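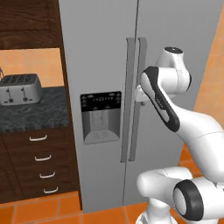

Umzug in die neue Wohnung: Tomaten und Äpfel richtig lagern?
Hallo zusammen, ich bin seit Februar stolze Besitzerin eines Kleingartens und so begeistert, dass ich schon den halben Sommer durchgeplant habe! Vor allem Tomaten sollen es werden, und an der Parzellengrenze steht noch ein alter Apfelbaum, der laut Vorpächter jedes Jahr ordentlich trägt. Jetzt grüble ich über die Lagerung. In der neuen Küche steht so ein großer zweitüriger Kühlschrank aus Edelstahl mit Wasser- und Eisspender in der linken Tür, und meine Mutter meint, da passe doch die ganze Ernte rein. Meine Oma hat Tomaten dagegen immer auf der Fensterbank gehabt und Äpfel im Keller. Wer hat denn nun recht? Keller habe ich auch, aber der ist ziemlich warm (Heizungsrohre). Freue mich über jeden Tipp!
Gartenfee342

Oma hat recht. Tomaten nie in den Kühlschrank, schmecken dann nach nix.
Liklow

Glückwunsch zum Garten, das erste Jahr ist das schönste! Ich habe meine Parzelle jetzt seit 5 Jahren und freue mich immer noch über jede einzelne Tomate.

Zu den Tomaten: Bei Zimmertemperatur lagern, nicht in der prallen Sonne, am besten nebeneinander in einer flachen Schale mit dem Stielansatz nach unten. Noch grüne Früchte reifen in einer Papiertüte wunderbar nach. Nur wenn sie schon sehr reif sind und du sie nicht gleich schaffst, dürfen sie für ein, zwei Tage kühl stehen. Dann aber rechtzeitig vor dem Essen rausholen, das Aroma kommt zum Teil wieder.
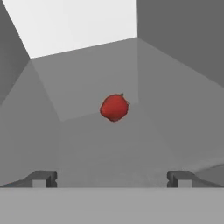 Bei den Äpfeln ist es andersherum, die mögen es kalt und etwas feucht. Dein warmer Keller ist dafür leider nichts, da werden sie schnell schrumpelig. Das Gemüsefach geht prima, am besten in einem Beutel mit ein paar Löchern. Und bitte getrennt von Salat und Gurken! Äpfel geben Ethylen ab, davon wird das Gemüse daneben schneller gelb. Bevor du einlagerst, alles durchsehen und Früchte mit Druckstellen gleich zu Mus kochen. Ich nehme pro Kilo 200 Gramm Zucker, weil mein Baum so saure trägt, bei süßen Sorten reicht deutlich weniger. Weißt du denn, welche Sorte es ist? Frühe Sommeräpfel halten sowieso nur kurz, späte Lageräpfel teils bis ins Frühjahr.
Garkon

Super Antwort von Garkon! Ergänzen möchte ich noch: Pflück die Äpfel mit Stiel, ohne halten sie viel schlechter. Frucht anheben, leicht drehen, und wenn sie sich löst, ist sie reif. Und falls es doch zu viele Tomaten werden (werden es immer!!), halbieren, salzen und bei niedriger Temperatur im Ofen trocknen, Tür einen Spalt auf. In Öl eingelegt gehören sie dann aber in den Kühlschrank und sollten in ein paar Tagen weg sein. Viel Spaß im Garten und berichte mal, wie die Ernte war!
Rotero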